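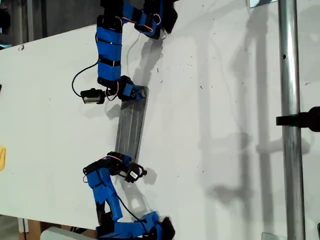 *Two blue arms from the Grovow kit, one at each end of a metal plate.*

I keep hearing that $1,157 is too much for a pair of 3D-printed arms, and I just don't buy it! My friend Sofia Barreto got the single-arm Tollwood for 800 and spent all of May wishing she had a second one (try lifting anything long with one gripper). Yes, the Grovow manual is 62 pages and the wiring chapter is a mess. I'd still pay it again, though I'd love to see them get the price under $1,000.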